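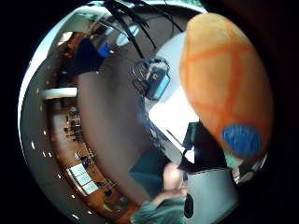 Demonstration operators, hand-held gripper program
Landosdale site, part-time and full-time shifts

Trindska is hiring operators to record manipulation demonstrations for a learning system. Operators carry out short tabletop tasks with a hand-held gripper fitted with a wide-angle camera. The recordings are used to train a control policy that later runs on a fixed arm. Operators do not program or drive the arm.

The work is repetitive, done mostly standing, and judged on consistency. Experience with robots is not required. Applicants who have worked in inspection, packing, laboratory preparation, sewing, instrument assembly or food service have tended to do well in the trial session, and we encourage them to apply.

Background to the position

The current collection is called Plasine. Its first phase covered rigid objects on a bare table and closed with 3813 accepted episodes. The second phase adds soft and rounded objects, containers with lids, objects that roll, and surroundings that change between episodes. Phase two has 2129 accepted episodes so far, and the staff on the present rota cannot cover the remaining task list by the end of April.

An episode is one attempt at one task, from the start signal to the stop signal. Most last under a minute. An episode is accepted when the gripper path can be reconstructed from the video, the task is complete or is correctly labeled as failed, and the operator's free hand has stayed off the object except where the task card allows it.

Duties

Set the table according to the task card. Cards give the objects, the region in which each one may be placed, and the variation required (position, orientation, order, lighting). Placement inside the region is left to the operator and should differ from one episode to the next.

Perform the task at a steady pace with one gripper or two. Typical tasks are pick and place, handing an object from one gripper to the other, opening and closing a box, pouring dry material, stacking, wiping, and sorting by shape or color.

Start and stop recording with the foot switch. Label each episode on the terminal as success, failure or void. A void is an episode spoiled by something outside the task, such as a dropped tool or a lost tracking signal.

Record deliberate recoveries. On certain cards the operator is asked to miss a grasp, release, and correct it. The correction must be a plausible one and must begin from wherever the object came to rest.

Check the lens, the finger pads and the tracking markers at the start of each block. Finger pads are replaced after 500 episodes, or earlier if the edge lifts.

Carry out the calibration sequence at the start of a shift, after any knock to the gripper, and after any change of lens. The sequence consists of a slow sweep over the printed board, three full openings and closings of the fingers, and a still hold on the stand.

Write a short note at the end of each block. Notes should report objects that slipped, cards that were ambiguous, and anything that made a motion awkward. Reviewers read them and the cards are revised accordingly.

How a block runs

A block is 10 episodes of the same card. The operator reads the card, lays out the objects, records the block, and resets the table between episodes. After the block the terminal shows a playback at double speed. The operator confirms or changes the labels, writes the note, and takes the next card. Cards are issued in mixed order so that no one works on the same motion for a whole shift.

There is no bonus for speed. Hurried episodes produce motion blur, and the reconstruction step rejects them. Pauses in the middle of an episode are also a problem: the learning system reads a pause as part of the task and will reproduce it. If you need to think, stop the recording, mark it void and begin again. Voids are not counted against the operator.

Two operators usually share a bay, one recording and one resetting, and change places after every block. A reviewer is on the floor during all shifts. Questions about a card go to the reviewer before the block starts, since a question settled halfway through means the earlier episodes have to be relabeled.

Physical requirements

The gripper is held at table height with the wrist straight for most of an episode. Operators must be able to stand for the length of a block, squeeze and release the trigger repeatedly without pain, and lift a tray of objects from a cart to the table. Seated cards exist, and an operator may ask to be assigned only those. Left-handed operators are wanted in particular; phase one was recorded almost entirely right-handed, and the resulting policy approaches objects from one side more readily than from the other.

Normal or corrected vision is required, including the ability to tell the object colors apart. A printed label set is available for applicants with color vision deficiency, although the sorting cards cannot then be assigned.

Anyone with a current or recent wrist, elbow or shoulder injury should say so before the trial. We can often adjust the grip or the table. We will not assign recording work against medical advice.

Required

Legal right to work at the site.
Ability to read task cards in English and write short, factual notes.
Willingness to repeat a motion many times without simplifying it.
Availability for at least three shifts in each working week.

Useful but not required

Previous work with motion capture, teleoperation or video annotation.
Basic hand-tool skills for changing finger pads and tightening the camera mount.
A second working language, for the cards that include spoken instructions.

Shifts and pay

Morning shifts run from 8:00 a.m. to noon and afternoon shifts from 1:00 p.m. to 5:00 p.m. Full-time operators work both. There is a paid break in every shift and a shorter rest after each pair of blocks. The rest is compulsory, and the terminal will not issue a card until it has ended.

Pay is hourly and does not depend on the number of episodes or on how many are accepted. The rate is stated in the invitation to the trial session. Training, calibration and time lost to equipment faults are paid at the same rate. The initial contract runs to the close of phase two. Extension depends on funding for phase three, which has been requested and has not been confirmed.

Training

New operators spend their first two shifts on practice cards. None of that material enters the collection. The practice set covers calibration, one-gripper pick and place, two-gripper transfer and the recovery cards. A reviewer goes through the playback with the operator and marks the points at which the path could not be reconstructed. The usual causes are the fingers covering the markers, fast rotation of the wrist, and an object held so close to the lens that it hides the table.

Operators move to live cards when a full practice block is accepted. Those who need a third practice shift receive one.

Recording and privacy

The camera on the gripper has a very wide field of view and records the surroundings as well as the table. Operators and anyone else within range may appear in the footage, including faces and clothing. All operators sign a recording consent form before the trial. Faces are blurred before material leaves the site. Audio is recorded only on cards that include spoken instructions, and those cards carry a mark in the top corner.

Please do not bring personal documents, bank cards or open phone screens into the bays. Storage is provided beside the entrance. Plain sleeves are preferred. Bracelets, loose cuffs and watches should be removed because they catch on the trigger guard.

Footage and labels are stored by Trindska and shared with Ansari, our partner for model training. Operators may ask for a copy of the consent form at any time and may withdraw consent for future recording. Withdrawal does not extend to episodes that have already been used in training; this is set out in section four of the form, and applicants should read that section before signing.

Selection

Applications are read as they arrive. Suitable applicants are invited to a paid trial session of two hours. It consists of a short introduction, one calibration and two blocks from the practice set. We look at whether the card was followed, whether placements were varied, and whether the labels match the playback. Failed grasps are not scored. An applicant who labels a failure correctly will be ranked above one who records a success and labels it carelessly.

Results are sent by email after the trial, with the reviewer's marks attached. Unsuccessful applicants may apply again when the next phase opens.

How to apply

Send a résumé of one page, or a plain list of previous jobs, to the Trindska operations desk using the form on this site. Please include:

the shifts you can work
which hand you would use for the gripper
whether you would need seated cards
the earliest week in which you could attend a trial

A cover letter is not needed. Applications close at 5:00 p.m. on the last working day of the month. Questions about access to the building or adjustments to the bays can be sent through the same form, marked "bay setup", and will be answered before trial places are allocated.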